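**1/** Finally sitting down to write up my mail-order tea and honey adventure, which I've been promising a few of you since the beginning of April. Get a drink, I tend to go on a bit!

**2/** It started when my usual grocery stopped carrying the buckwheat honey I put in everything. I went looking online one night and landed on a little shop called Zalewska. They sell honey, loose tea, a few jams and one kind of rye cracker, and that's the whole store. I read every single page of their site before I bought a thing.

**3/** What won me over was the way they write about the honey. Each jar gets its own paragraph, and they'll tell you straight out if a batch came out stronger than last year's or set harder in the jar. The linden one is described as "a little minty, not for everybody." I ordered it on the spot, of course.

**4/** My order: one buckwheat, one linden, a 100 gram bag of their smoky black tea called Kiturley, and the crackers (I had to get over the free shipping line somehow, and crackers seemed like the responsible choice).

**5/** It took 6 days to get to me. Everything was wrapped in plain brown paper with a handwritten card on top, and the lids were taped down so tightly I needed the kitchen scissors. Not one sticky spot anywhere. I've had honey come from much bigger stores in a much sadder state, so I was impressed before I'd tasted anything.

**6/** The buckwheat is dark, almost like molasses, and it smells a bit like a barn in the nicest possible way. I had it on toast with salted butter and then had it again an hour later. If you grew up on the squeeze bottle kind, start with a small spoonful!

**7/** The linden really is minty. I wasn't sure about it in tea, but over plain yogurt it's lovely, and I've been drizzling it on sliced pears for dessert. I think I'd skip it for baking — the flavor is so light that I'd hate to lose it in the oven.

**8/** Kiturley is my favorite of the bunch. Smoky, but soft, and it takes milk well. I steep it for four minutes. The bag says three, and I tried three, and it tasted like it was still making up its mind. 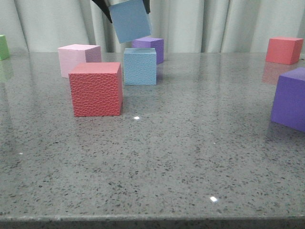

**9/** The crackers I have less to say about. They're crisp, they're plain, they hold up under cheese, and I'd want more salt. I'd buy them again if I were ordering anyway. What I really wish Zalewska carried is sugar cubes, the colored kind my aunt used to put out for company, in just the light blue and purple of those blocks on the speckled gray top. I may write and ask them. They seem like people who'd answer.

**10/** A couple of you asked about prices. The honey costs more than at the supermarket, no way around it, but the jars are big and a spoonful goes a long way. The tea I thought was very fair. Shipping is where it stings if you only want one thing, so go in with a friend if you can.

**11/** Next I'm trying the plum jam, and maybe the chestnut honey if it's back in stock. I'll add to this thread when it comes — and if anyone has a good recipe for honey cake that isn't too dry, please send it my way!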